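About Limton Language School

Limton is a small evening language school for adults, teaching English, Spanish and Tagalog in the town centre.
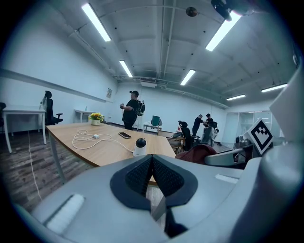

Dindo Dumlao puts it more bluntly: people come to Limton when they have already given up on a course somewhere else. He came to us that way himself, after two goes at Spanish with an app and one with a textbook, and said in his end-of-term form that what he wanted was to be made to speak. Most of our students write something similar, so speaking takes up the larger part of every lesson.

Who we are

The school was opened by two teachers who had worked together at a further education college and wanted smaller groups. The first class met in a rented room over a bakery in Magbanua Street. We moved to our present rooms on the second floor of Isum House three years later, when the bakery needed the space back. The name Limton comes from the old name of the bakery building and we kept it when we moved.

We now have 17 teachers, most of them part-time. All hold a recognised teaching qualification and have taught adults for at least two years before joining us. New teachers sit in on a colleague's classes for a fortnight and are then observed twice in their first term.

What we teach

English is our largest department and runs from complete beginner to advanced. Many of the students in it work locally and need English for their job, so there are separate groups for people in care work, kitchens and offices. Spanish runs at four levels. Tagalog has two levels, beginner and improver, and is mostly taken by people who have married into a Filipino family or whose parents spoke it at home and did not pass it on.

We do not teach children, and we do not run summer schools. Parents who ask are given a list of other schools in the area.

How the courses work

A course lasts 23 weeks, split into two terms with a break in the middle. The first term starts in the autumn and the second in January. Classes meet twice a week in the evening for an hour and a half. Groups are kept small enough for everybody to speak several times in a lesson, and if a group gets too large we split it.

Before you join, you will have a short talk with a teacher, in person or by phone, and a written test of twenty minutes. The test is only used to place you. If the level turns out to be wrong you can change group in the first three weeks without paying anything extra. After that it depends on whether there is room.

Homework is set every week. It is marked and handed back at the next lesson. Students who miss a class can collect the worksheets from the office or have them sent by email.

Fees

A full course costs £545, including the coursebook and all printed material. You can pay in one go or in five instalments. A single term can be booked separately if you join in January. Exam fees are not included, as they are set by the exam boards and change from year to year.

If you withdraw before the second lesson we refund everything apart from the cost of the book. After that, refunds are given only for illness or a change in working hours, and we ask for a note from your doctor or employer.

The library

Our library has 900 books, nearly all of them given by former students. It began with a donation from Sarkosham, the second-hand bookshop that used to trade across the road, which passed on its foreign-language stock when it closed. Novels and graded readers can be borrowed for four weeks. Dictionaries and grammars stay in the building. The Spanish shelves are good, particularly for short stories. The Tagalog shelf is still rather thin and we would be glad of more.

Since October 2020 we have also offered every English and Spanish level online, with the same teachers and the same books. Tagalog is taught in person only.

Finding us

The entrance to Isum House is at the side of the building, next to the bicycle racks. Ring the bell marked Limton and come up to the second floor. There is a lift, but it is switched off after nine in the evening, so please tell the office if you will need it later than that. The office is open in the afternoon and until the last class has finished. Enquiries by email are normally answered within two working days.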